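# Unit 6 – Comparing grippers on soft furniture

Handout for the lab section. Read before your bench slot in June and bring it with you.
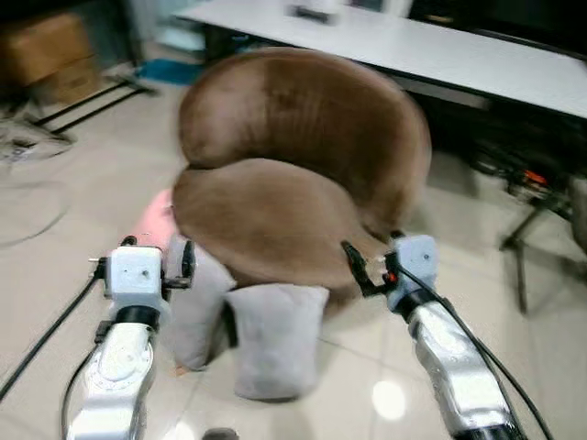 *Fig. 6.1. Both arms at the tub chair, head camera view. Note the motion blur on the upholstery.*

## 6.1 What the unit covers

Units 4 and 5 used rigid objects: boxes, bottles, the aluminum test blocks. Contact was easy to find because the object either moved or it didn't. Upholstery gives way before it moves, so the position of the fingers says little about how well they hold. In this unit you run the same short task with two sets of fingers and two camera settings and compare the logs.

The task is to grip the front edge of the seat from both sides, pull the chair 10 cm toward the arms, and release. The chair should not tip and the fabric should not be marked.

## 6.2 Equipment

- Two arms on the shared base, each with its own parallel gripper
- Finger set A: Lirkance short fingers, flat black pads
- Finger set B: Coughlan long fingers, ribbed pads
- Head camera
- Plekska controller, course profile loaded
- Armchair with rounded seat cushion

Gripper cables run outside the arms. Check both before every trial, with the arms in the start pose and again at full reach. A cable that is slack at the start can be tight at the end of the pull.

## 6.3 Finding the edge

The head camera looks down at the chair from slightly above. From there the front lip of the cushion overhangs what is under it, and the depth estimate tends to jump between the two surfaces. In Fig. 6.1 there are two light gray padded blocks under the seat. A planner that takes the nearest flat vertical face as its target can choose one of those instead of the cushion.

Two more things to watch for:

1. **Sheen.** Plush fabric changes brightness with the direction of the pile and the light. The top of the backrest in the figure looks much lighter than the rest. Do not use brightness to segment the chair.
2. **Floor reflections.** Tile reflects the overhead lights. The white spot to the right of the gray block is a reflection, and the default blob detector will report it as an object. Mask the floor first.

## 6.4 Blur and exposure

The default exposure is fine for a still head and poor for a moving one. In the figure the weave and pile are gone and the fabric shows as soft streaks. The large outlines survive: you can still find the curve of the back and the edge of the cushion. Texture matching will not work on a picture like this.

Run the approach twice, once with the default and once with the short exposure setting. Raise the gain on the second run or the dark parts of the picture will be lost. Save one picture from each run at the point where the fingers are nearest the seat, and put them next to each other in your report.

## 6.5 Results from the reference set

Jinfeng Han ran the reference trials on the Ditdale bench. The full log has 2,847 grasp attempts across both finger sets. For the exercise you get a subset of 800, with the failed starts already removed.

Of those 800, 179 are marked as slips. A slip means the pad moved along the fabric during the pull, even if the chair arrived at the target. Some of you will want to count those as successes. Keep them separate, and report both totals.

The slip flag comes from the motor current and has a known weakness. When a cushion compresses slowly the current falls in much the same way as it does in a small slip. Look at the first 700 ms after contact. If the fall is smooth and finger width shrinks at the same time, the foam is settling. If the width stays constant and the current drops in a step, treat it as a slip.

## 6.6 Short or long fingers

Short fingers bend less and give a cleaner current signal. They also need the wrist close to the chair, and on a rounded cushion the gripper housing can touch before the pads do. Long fingers reach farther under the overhang but twist when the two arms pull unevenly – you will see this as a difference between left and right finger width.

Neither set is the right answer for every chair. Your report should say which one you would use here and which numbers led you to it.

## 6.7 Exercise

a. Plot finger width against motor current for ten trials from each finger set.

b. Re-label the slips in your subset using the rule in 6.5. State how many labels changed.

c. Compare edge detection at the two exposure settings. Give the error in millimeters at the front lip only.

d. Run five trials of your own with each finger set. Keep grip force at the course profile value for all ten.

e. Repeat one trial with the left arm starting half a second late. Describe what happens to the chair's heading.

Submit the plots, the re-labeled file and two pages of text. Code goes in the group folder under `unit6`. Leave finger set A mounted when you finish, and put the hex key back in the drawer under the controller.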